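4.3 Preparing the station before a storm

The steps in this section apply to the Umetex coastal wind and tide station, when a hurricane or a strong winter storm is expected. Start them as soon as the regional office gives the first warning. At the Hiltthorpe pier the full procedure takes two persons 3 hours, including the walk back.

You will need the Tessier mast key, the spare battery, a flat screwdriver and the paper log. Wear a life vest on the pier at all times.

1. Open the logger box and press MENU until the display shows STORM MODE. Select ON. The station now saves the wind speed every second, and the tide level every minute.

2. Check the free memory. You need at least 538 MB for one storm. If there is less, copy the old records to the card and erase them from the logger.

Note: Do not erase the file named SITE. It contains the height of the tide sensor above the pier datum, and without it the records can not be corrected later.

3. Replace the battery, even if the display shows it is full. Write the serial number of the new battery in the log.

4. Lower the mast to the second lock position. Turn the mast key to the left until you hear a click, then let the mast slide down slowly.

CAUTION: Never lower the mast when the wind is already above 40 knots. In this case leave it as it is and go to step 6.

5. Tighten the 8 guy wires, always working in opposite pairs. A wire is correct when you can move it the width of one finger — not more.

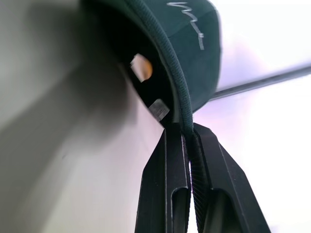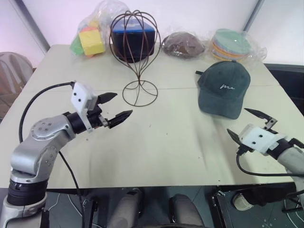 6. Close the tide well cover and fasten both latches. Leave the small vent open. If the vent is blocked, the air inside can not escape and the reading will be too low during the surge.

7. Call the Mestden office and ask for a test reading. Rigoberto Escobar or the person on duty will compare your display with the received value. The two tide levels must agree within 2 cm. If they do not, restart the radio and repeat the test one time.

8. Lock the logger box, sign the log and leave the pier.

Note: The evening test line is closed after 1740. After this hour, send the reading by text message and wait for the reply before you leave.

4.4 After the storm

Do not return to the pier until the harbor office has opened it. Take photos of any damage before you touch the mast or the wires, and send them to Didier Lebrun together with the log page.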